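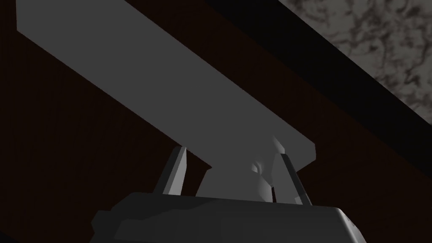

Vustis is a simulator for small robot arms, desktop software, runs on a normal-ish PC, and I got a proper go on it at the Irow open day in July. Forty minute slot, mine was the one after lunch. Writing this up fast before I forget the details, so excuse the state of it. You're given a virtual gripper and things to pick up and the screen you spend most of your time looking at is the view from behind the gripper, two pale fingers sticking up and leaning in, and on the task I was set, a long plain grey block going right across over the top of them. No markings on it whatsoever. Dark wood behind, nearly black down the left, and a wedge of marbled stuff up in the corner which is the only bright bit apart from the block. That's your working view. Get used to it.

Who it's for. Irow are selling it to colleges and small workshops that are thinking of getting an arm and don't want somebody's first week on it to be the week it gets driven into a bench. Fair enough. I look after training at Vinier, we've had a Layug arm for a while, and the queue to practise on it is silly. So I went along with a fairly specific question, which was can people learn the boring part somewhere else and turn up to the real arm already knowing where the buttons are.

Short answer, mostly yes. Long answer follows.

Getting going

Lilibeth Panganiban did the intro. Quick, no slides, thank god. Log in, choose an arm, choose a task, off you go. The Layug is in the list of arms, I checked before I even sat down properly. Menus are sensible. Big text. The one thing that threw me was that the task doesn't start when you click Start, it starts when you first touch the controls, so I sat there like a lemon waiting. Others did the same at the next desk.

There's a manual, 182 pages, printed copy on every desk. I used the index and it was good. Didn't read it, wouldn't pretend to.

Controls

Gamepad or keyboard. Use the gamepad. Keyboard is there and it works but you're tapping away at single keys for small movements and it's miserable after five minutes. On the pad, left stick for sideways and forwards, right stick for height and twist, trigger closes the fingers. Trigger is proportional, squeeze a little and they close a little. I liked that a lot. The Layug pendant doesn't do it, ours is an on/off button, so there's some unlearning for my lot later on. You can switch the trigger to on/off in settings apparently. Forgot to try.

Slow mode is on the left bumper. Should be on by default for beginners in my opinion and it isn't.

The bar task

This is the one I spent longest on. Long block, take hold near the end, lift, move, put down. Sounds like nothing. The trouble is when you're in close with the wrist view the block fills most of the top half and you lose all sense of how far away it is. Grey block, grey mounting bit between the fingers, almost the same grey, and they run into each other. I couldn't tell where one stopped and the other began. First attempt I closed up well short and grabbed air. Second attempt I came in too high and shoved the thing sideways. Third was fine.

Now, is that the software being bad or the software being a good teacher? Bit of both. Real parts are often the same dull colour as the tooling and you do have to learn to look for edges and shadows. But I'd like a setting to colour the object for the first few goes, then take it away. I asked Kanako Higuchi, who was running the desks, and she said object colours can be edited, you do it in a text file. A text file! For a training product! She did write it down, to be fair to her.

The side view helps loads. Tab flicks between views. The people who did well round me were flicking constantly, the people who struggled had parked on one view and were staying there. If you take one tip into your own session take that.

How it looks

Fine. Not a film. The wood grain is faint and you only really notice it on the flat stretches to the left, marble is nicer. Light from above so the outer side of the left finger stands out well and the lower part of the gripper goes very dark. Could do with a brightness slider, the body is charcoal against nearly-black wood and my eyes aren't what they were. Shadows are useful though, leave those alone.

Physics. Long objects tip and swing if you hold them off centre, and it felt right to me, heavier than I expected at the far end. Let go early and it drops and rolls a bit. Light objects felt less convincing, the little cup task was skatey, like everything was on ice. Rafsan Sultana, who came with me and has more hours on our Layug than anyone, thought the same and also thought the arm stopped too cleanly. Ours wobbles. His words were "it's a nicer robot than ours".

Scoring

Every run gets a score and a log. The score is a bit daft, it rewards speed too much and I'd hide it from beginners (you can, it's under Session). The log is the good part. Every movement, timestamped, and you can scrub back through and see where you went wrong. My third run came to 448 lines, plenty of which was me dithering. As a trainer that's what I'd pay for. Sit down with someone afterwards, go through it together, look, there, you twisted before you lifted.

Exports as a spreadsheet. Worked first time onto my memory stick.

The day itself

Well run on the whole. Signs from the car park would of helped. The room was warm and the afternoon group was bigger than the morning one so there was some hanging about. Dindo Macapagal did a live demo at the end, same pick on the screen and then on a real arm in the next room, and that was the most useful ten minutes of the visit. He got a bad grip on the real one, the bar twisted in the fingers, he put it down, did it again, explained why. Much more convincing than a perfect run. I'd have put it first.

Sandwiches good. Coffee not.

Price

£447 a year for one seat, cheaper per seat if you're buying for a classroom but they wanted to quote for that and the quote hasn't come yet. Gamepad not included, any ordinary one will do. There's a trial, they'll send you a link if you ask at the desk, and I think it's the same if you email.

For us that's ok. For a one person workshop with one arm, hmm. You'd want to know you were going to use it past the first month, and once somebody can do the basic picks I'm not sure what brings them back. More tasks are promised. I don't buy on promised.

Good
- wrist view plus side view, easy flicking between
- the log, the log, the log
- trigger feels lovely
- Layug is in there already

Less good
- grey on grey, and colours hidden in a text file
- small light objects slide about
- slow mode off at the start
- scoring pushes people to rush

Would I get it? Yes, one seat, for new starters, with a rule that they do the bar task until they stop grabbing air. Going to do the trial with Rafsan first and see how it behaves on our older PC, the Irow machines were clearly very new and everything was smooth as anything. Will update this when I know. If anyone has it running on something with a few years on it please leave a comment, paticularly about the shadows and whether you had to turn them off.

Posted in July by Keisha Marchetti

This site uses cookies to remember your settings and count visits. Accept | Manage choices

Contact | Copyright Keisha Marchetti | Back to top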